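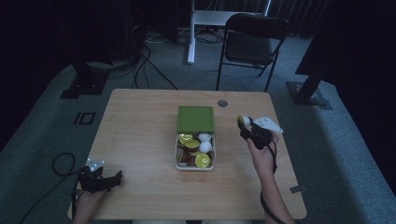

Sorting used capsules by type takes a few minutes at the end of the day, Xiaoyan Shao said, and a box with a lid makes it easier to put off until then.

Hundlow will place capsule collection boxes in 100 office break rooms from 11 September 2026. Full boxes will be picked up every four weeks. A trial that began in February took in 2,208 capsules at 24 offices. Offices can sign up through Ama Kyei at Hundlow.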